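Benell Gripper Service Kit: Two Months on a Two-Arm Kitchen Cell

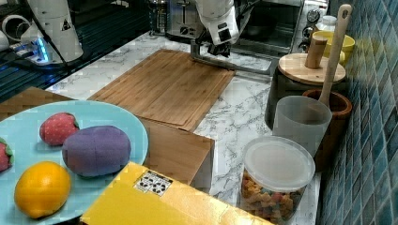 The Benell kit is a box of replacement finger pads, a small torque driver, a tube of grease and a set of setup gauges, sold for light electric grippers. I bought it in June for the kitchen cell I look after, which has two white arms over a marble-patterned counter. One arm does most of the board work, and the height over the cutting board is the setting I check most. With the gripper hovering just above the far end of the bamboo board, a small error at the wrist is easy to spot. The board has a shallow groove around the border, and a fingertip that comes down a little low and wide can catch in it. Most of my wear comes from that and from plain rubbing on the board.

What you get

The pads come in soft and firm. I used the soft ones first and they grip well on plush toy food, but they pick up lint and need wiping every morning. The firm ones last longer and hold a glossy toy lemon well enough if you go easy on the closing force. I ended up leaving the firm pads on.

The torque driver is the best thing in the kit. It clicks cleanly, it fits the pad screws without an adapter, and the handle is short enough to use without taking the gripper off the arm. My old Gimia driver was too long for that, and I had to move the wrist every time.

The gauges are flat plastic strips in several thicknesses. You slide one between the fingertip and the board, bring the arm down slowly until the strip just drags, and save that height. The printed sizes are gray on gray and hard to read under the counter lights. I went over mine with a paint marker.

How it went

I log cycles, so I can give real numbers. The first set of pads, the soft ones, went 1,726 cycles before one corner started to lift. The firm set went 3,723 and could have gone further, but I changed it when the edges had rounded enough to slip on thin items. Before this I was using Lahtinen pads. Those are cheaper and I never got close to the second figure with them, though I was also less careful about board height back then, so take the comparison loosely.

A pad change takes almost 2 minutes per finger, not counting the height check. Do the height check anyway. New pads are thicker than worn ones, and the arm will press harder than you expect on the first run. I run the first pick at low speed with my hand on the stop button.

The grease is fine. The instructions say to use "a small amount" and leave it there, which is no help. A bead the size of a grain of rice on each finger slide was plenty for me — more than that squeezes out and ends up on the board.

What I don't like

The case is poor. The foam is cut for the tools when new, and once you open the grease there is no good place to put it. The lid latch broke in the second week and I keep it shut with a rubber band.

Spare pads are only sold in full sets, soft and firm together. If you settle on one type, the other piles up. Uro sells singles that look the same, but the screw holes on the ones I tried were slightly off and I sent them back.

There is also no gauge for side-to-side alignment. I still do that by eye against the long edge of the cutting board, then tape the board's corners on the counter so it goes back in the same place after cleaning. A simple corner block in the kit would save that step.

Would I buy it again

Yes, for the driver and the firm pads. If you already have a short torque driver that fits, buy the pads alone and cut your own gauges from shim stock. I've ordered another pad set and will update the cycle counts when the current one wears out.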